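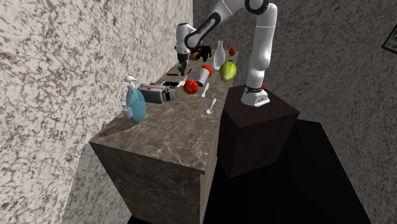 October, kitchen bench, quarter past nine and the kettle's on

Sourdough crackers, batch six. I'm starting a fresh page as the last one got oil on it and you can't read half my salt weights. Sarla, if you're looking for batch four, it's on the greasy page and I've copied the important bits at the end of this one.

Recap for anyone who's been off: we're trying to get the seeded cracker to stay crisp past the first week without going so hard it hurts. Batch five was lovely on day one and by day eight it bent. Bent! A cracker! I held one up by the corner and it drooped like a slice of cheese.

Today's dough:
Strong white flour, 308 g
Rye, 50 g
Discarded starter, whatever was in the Pirum tub (I scraped it out and wrote the weight on the lid, then washed the lid, sorry)
Rapeseed oil, same as batch five
Salt, same as batch five
Seeds: sesame, nigella and the last of the linseed

I swapped some of the white for rye because Sarla Shakya swore by it when she was doing the Dwivedi order, and I've been too stubborn to try it. The dough came together much faster than I'm used to and felt a bit like modelling clay. I nearly added water and then made myself go and do the labels instead. By the time I came back it had softened and rolled out fine. Note to self, walk away from the dough more often.

Rested it under a damp cloth till half ten. Rolled with the guide rings on the pin, the thin ones, and it still came out thicker on the left side, so either the bench slopes or I do. I turned the sheet halfway through and that evened it up. Docked it with the spiky roller. The roller is missing a row of spikes now and you get one stripe where the cracker puffs up like a pillow. I quite like the stripe but I don't think a shop would.

Oven. The big one is still running hot at the back, so everything went on the middle shelf, turned once. First tray came out too dark round the edges and pale in the centre. Second tray I dropped the heat a notch and gave it longer, much better, an even biscuit colour all the way across. Third tray I forgot to turn, as the flour delivery came and I was signing for it, so a third of it is basically charcoal. The birds won't even want that.

Then the new bit. Once all the trays were baked I turned the oven right down, propped the door with a wooden spoon and put everything back in to dry until lunch. We used to do this at the old place and I can't remember why we stopped. Probably somebody wanted the oven for pies.

Half past one, tasting. Snap is very good, clean break, no chewing. Flavour is deeper than five, a bit malty. The rye does that, so yes, Sarla, you were right, please don't frame this page. Salt could come up slightly. Nigella is a bit bossy and I'd take it down by a third and put more sesame in.

Packing. Half went in the Lunis jars with the rubber seals and half in ordinary paper bags folded over twice, so we can see what the packaging is doing and what the recipe is doing. Jars are on the top shelf, left. Bags are next to them in the blue crate. PLEASE don't eat the jars. The broken bits in the bowl by the sink are for eating, help yourselves, there's hummus in the fridge that wants finishing too.

I want to open one jar and one bag on day four, day eight and day twelve. Put your initials on the chart if you do it and just write what it's like in plain words. "Fine" is no good to me, I had three fines last time and then a bendy cracker.

Things left over from batch four, copied across before the page goes in the bin:
Honey made them brown too early, don't bother
Chilled dough rolled better than room temperature
The Undo cutter sticks unless it's floured every single time

Still to sort: new spiky roller, more linseed, and ask whoever borrowed the small scales to bring them back (they were on the windowsill, they're not now). Batch seven will be all the same but cold dough and less nigella. I'll start it as soon as the starter's been fed.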